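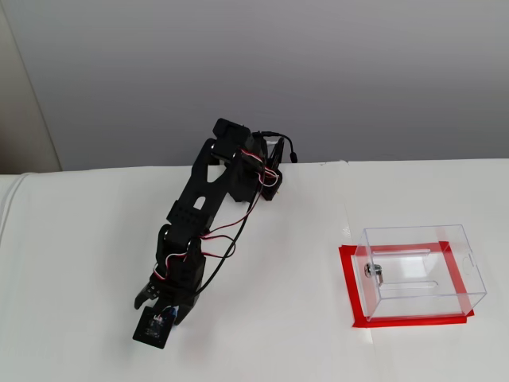
How do you mark a fixed spot for a clear box on a white tabletop?

Put colored tape on the table as an outline, slightly larger than the base of the box, and set the box inside it.

On Sep 6, 2022, the Sodgate bench list received:
> We keep clear acrylic boxes on white tables at Jansen.
> They get moved for cleaning and come back a little off
> each time. Pencil marks wipe away. Is tape good enough,
> and does the color matter? Also, does anyone have a
> method for getting old adhesive off the surface?

Tape is good enough. Ours was laid in June and has been replaced once, on one side, where a sleeve kept catching the end. Color matters to the extent that clear acrylic has very little edge contrast against white. Red reads well from a standing position. Pale yellow and light gray did not.
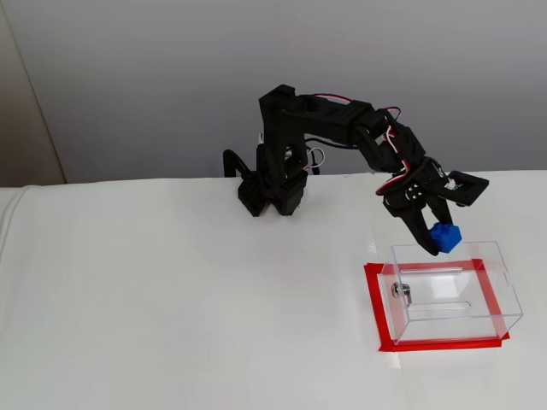
From: Gwen Tessaro
Role: bench supplies, Cernevow

Procedure as written on our sheet (item 41):

1. Wipe the table and let it dry fully.
2. Place the box and check the distance to the table edge.
3. Run the tape along each side, leaving a small gap.
4. Butt the corners. Overlapped corners lift first.
5. Press down with a flat card.

Small items such as colored blocks go into the open-topped box directly. For the box with a slotted lid and a lock, note which side the lock faces before lifting it.

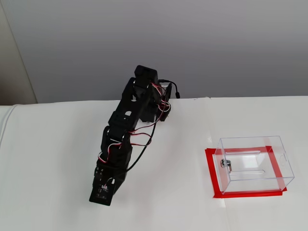

Write that on the sheet as well. An outline that is square fixes the position of a box but says nothing about its rotation, and a box turned a quarter of the way still looks correct at a glance. We put a short tick of tape on the lock side at one bench and it has held up.

On adhesive: peel slowly at a low angle, then use warm water with a little dish soap and a soft cloth. Keep solvents away from acrylic. Alcohol can craze the edges, and the damage may take days to show.

The revised sheet is in the Cakura folder under 2049. The old one, 3735, still says to overlap the corners and should be thrown out.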